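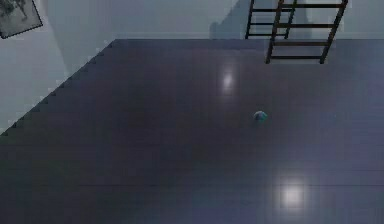 **Floors and Finishes, handout 4: Slip resistance**
March 2018

Please read this before the practical session. Bring the handout with you, we will use the numbers.

When a person walks, the heel touches first and pushes forward. If the friction is too small at this moment, the foot slides. Most falls at home and at work begin in this way, with the heel.

In the course we use the pendulum test. A rubber slider swings down, touches the floor, and the scale shows how much energy was lost. A higher value means more grip. Always test the floor dry first and then wet, and write both values in your table. 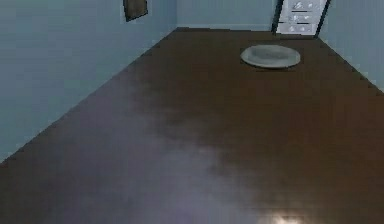 Gloss and grip are two different properties. A student often writes "shiny, therefore slippery" and loses points for it. Some glossy coatings grip well when dry and lose most of their grip with a little water.

Case for discussion: the Wodholm office building

- Area of the entrance hall: 287 square meters
- Area covered by mats: 93 square meters
- The floor was polished again in July, with a product from Oddsson
- The cleaning plan did not change

Questions to prepare at home:

1. Which values would you ask for before you give advice?
2. Where would you put the mats, and why?
3. Compare with the Zenham case from handout 3.

The written test takes 90 minutes. Calculators are allowed.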